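Probate diary: the Fundholm estate papers
Dec 10, 2023
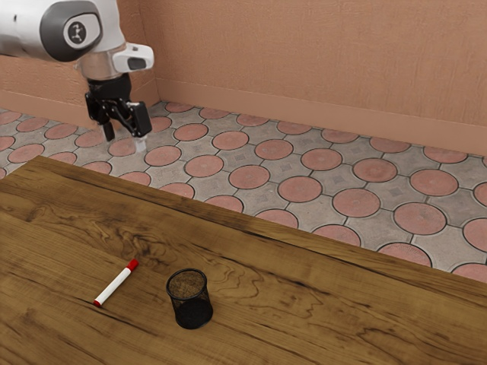 Robotic arm with open gripper, pink wall behind (computer render).

Spent the morning on the lease schedule and the afternoon on the question of abatement. The second took longer than it should have, mostly because the will was drawn up in two sittings and the numbering of the clauses starts again halfway through. I have taken to citing them as 4(first) and 4(second). It is ugly but the registry has accepted it once already.

Position as it stands. The estate holds the freehold at Kitville, the Fundholm account and a parcel of shares in Mrema. The gifts of money under clause 4(first) come to more than the free cash. The Fundholm balance after the funeral bill and the June tax payment was £3,058. The residue clause does not say whether debts come out of residue before or after the Mrema shares are set aside, so the statutory order applies unless clause 6(second) displaces it. I read 6(second) four times. It directs the executors to pay debts "as they see fit from what I leave". I do not think that varies the order. It is a power to pay and contains no direction on where the burden falls.

The opposing view, put in the letter from the residuary side, is that the words "as they see fit" give the executors a choice of fund. If so the clause would do a good deal of work for five small words and a preposition. I have drafted a reply of two pages and will cut it to one.

The Mrema shares are a specific gift. 868 shares on the certificate, 868 in the will, so there is no ademption point on the number. There was a reorganisation in June and the class name changed from "ordinary" to "A ordinary". Same company, same rights, same holding in substance. I have asked for the resolution and will not commit to the view in writing until it is here. The dividend declared before death but paid after is a separate matter – it belongs to the estate generally and does not follow the shares. This was wrong in the first draft account and I have corrected it on page 39, with a note in the margin of the working copy.

Kitville. The tenancy is periodic and the deposit was never registered with a scheme, as far as the file shows. That is a liability of the estate until somebody produces a certificate. I have put it in as contingent, with a provision, and flagged that the penalty can exceed the deposit. The boundary point with the neighbouring plot is not one for the administration unless the land is sold, and there is no instruction to sell. Left alone.

Creditors. The notice period under the advertisement has run. One claim came in, from Gillarico, for storage charges over 35 weeks. The invoice has no contract attached and the rate changes partway through. I have asked for the signed terms and for the date on which notice of the new rate was given. If there was no notice the old rate should apply throughout, and the difference would be enough to pay for the valuation.

Read the chapter on marshalling again after supper. The example in the older edition is clearer than the one in the new edition, where the figures have been changed and the second line no longer adds up. Copied the old one into the back of the notebook.

Still to do:
Chase the Mrema resolution.
Reply on clause 6(second), one page.
Reconcile the Kitville rent from June onwards.
Check whether the attestation clause on the second part needs an affidavit. The ink differs from the signature and the registry may raise it.
Renumber the exhibits, as there are two marked C.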